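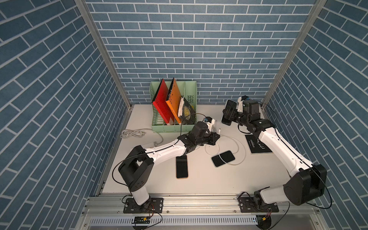 Fernel brick-pattern wallpaper in slate blue, fitted to the left, back and right walls of the compact enclosure.

Product Review: Fernel Brick-Pattern Wallpaper, Slate Blue
Llewellyn Center for Interior Finishes
Published Jul 19, 2022
Reviewed by Cadi Mathias and Emrys Bellis

The Center received a request in May from its facilities group for a printed wallcovering suitable for small enclosures, alcoves and display bays. The Fernel brick-pattern paper in slate blue was selected for review after an initial comparison of samples. It was fitted in three locations: a compact enclosure with a white tabletop, a section of the north corridor, and the window recess in the second-floor reading room. This review covers appearance, installation, cleaning and removal.

The paper was purchased at the regular trade price. Fernel was informed of the review after the fitting was complete and did not see the text before publication.

Pattern and color

The design shows long, narrow bricks in slate blue, laid in staggered courses and divided by thin white mortar lines. The proportions are closer to a modern long-format brick than to a standard house brick. Readers who want an imitation of an old masonry wall should look elsewhere in the catalog. The effect is graphic, and the reviewers consider that a point in its favor in a small space, where heavily shaded brick prints tend to look crowded.

Color was consistent between the rolls supplied to us, all of which carried the same batch number. We did not have the opportunity to compare batches. Under the cool ceiling lights of the corridor the blue reads slightly gray. In the reading room, which faces south, it is noticeably warmer during the afternoon. Buyers are advised to pin a sample in place for a full day before ordering.

The white of the mortar lines agrees well with white furniture and white trim. In the enclosure, the pale lines pick up the tabletop, and the silver of the aluminum corner posts sits comfortably against the blue. Carys Hopkin, who advised on color, would have preferred a slightly softer white for the corridor, where the existing baseboards are cream. The contrast there is small but can be seen.

One limitation of any strongly ruled pattern is that it shows up what is not straight. The mortar lines run level, and the eye follows them. The corridor ceiling drops slightly over its length, and the upper course of bricks narrows accordingly. A plain paper would have hidden this. Where a ceiling is out of true, the reviewers recommend setting the level from eye height and accepting a cut course at the top.

Materials and handling

The paper is a paste-the-wall type with a smooth face. It is of medium weight and can be handled by one person in short lengths. For the full-height drops in the corridor, two people were needed. The trimmed edges arrived clean, with the exception of one roll that had been crushed at one end in transit. Fernel's distributor replaced it without a dispute, although the replacement took longer than promised.

The printed instructions are adequate for a flat wall. They say very little about inside corners and nothing at all about meeting a metal profile, and the illustrations are too small to be of use. Agnes Eide, who carried out the installation, worked from her own notes after the first drop.

Installation

Surfaces in all three locations were cleaned, filled and sanded before fitting. The Center used Groltov ready-mixed paste, applied with a short-nap roller. The paste was left on the wall for 6 minutes before each length was hung. Fernel gives no figure for this. Shorter intervals allowed the paper to slide, which made matching easier but left the lower edge reluctant to stay down.

Pattern matching is the part of the work that calls for the most care. Each length must meet its neighbor at both the horizontal lines and the ends of the staggered bricks. An error of a small amount is obvious from across the room. We found the following sequence reliable:

Mark a level line on the wall with a laser or a long spirit level.
Hang the first length against a plumb line, away from the corner.
Match the second length at eye height, then smooth upward and downward from that point.
Check the joint from several feet away before trimming.
Trim at top and bottom with a new blade.

Small enclosures present their own difficulties. A three-sided space has two inside corners, and the courses should continue from one wall to the next at the same height. The installer measured each wall separately, hung the back wall first, and then set both side walls to its mortar lines. This method is recommended. Starting from one side and working across allows any error to build up, and it arrives at the last corner, where it is hardest to correct.

Where paper meets an aluminum post, a straight trimmed edge is sufficient. The post itself covers the break in the pattern. The Center advises against wrapping paper onto bare metal, to which the paste does not bond well.

Waste was higher than expected. The repeat is modest, but short walls do not divide neatly into the roll length, and offcuts cannot always be used because of the stagger. Fernel's online calculator does not allow for this. For small projects, one extra roll should be ordered at the outset, from the same batch.

Drying and joints

All locations were left undisturbed for 48 hours with the heating at its normal setting. Two joints in the corridor opened slightly during that period and were closed with a seam roller and a small amount of paste. They have remained closed. No lifting has been recorded in the reading room, despite the direct sun.

White joints do help the installer in one respect. Where a seam falls along the end of a brick, it is almost lost in the mortar line. Where it crosses the face of a brick, it can be found by anyone who knows to look.

Cleaning and wear

Ffion Lougher conducted the cleaning trial on a separate test panel. The panel was wiped 300 times with a damp cloth and a neutral detergent. There was no visible loss of color in the blue. The white lines became very slightly duller at the center of the panel, and this could be seen only when the panel was placed next to an unused sample.

Pencil marks came off with a soft eraser. Ballpoint ink did not come off fully with any product we were prepared to use. Coffee was removed completely when wiped at once, and left a faint mark on the mortar lines when allowed to dry. A Dodico melamine sponge removed the coffee mark but also left a matte patch, and we would not use one on this surface.

The paper is not suited to places where chairs or carts strike the wall. The corridor section has already been scuffed at cart height in two places. A protective rail should be considered for such areas. In an alcove or behind a table the question hardly arises.

Removal

A test area was removed after 40 days. The face layer came away dry in large pieces, leaving a thin backing that softened with warm water and was scraped off in a single pass. The painted plaster beneath was undamaged. Results on unsealed plasterboard may be different, and we did not test them.

Assessment

Strengths: crisp printing, consistent color within a batch, good resistance to ordinary wiping, clean removal from painted plaster.

Weaknesses: poor instructions, high waste on short walls, limited resistance to ink and to knocks, and a pattern that exposes uneven ceilings.

The paper is recommended for alcoves, display bays and small three-sided enclosures, particularly with white or metal fittings. It is recommended with reservations for corridors. The Center does not recommend it to first-time installers unless they have help with the corners.

The facilities group has approved the slate blue for further use. The same design in terracotta has been requested from the distributor, and an addendum will be published if it differs in any respect other than color.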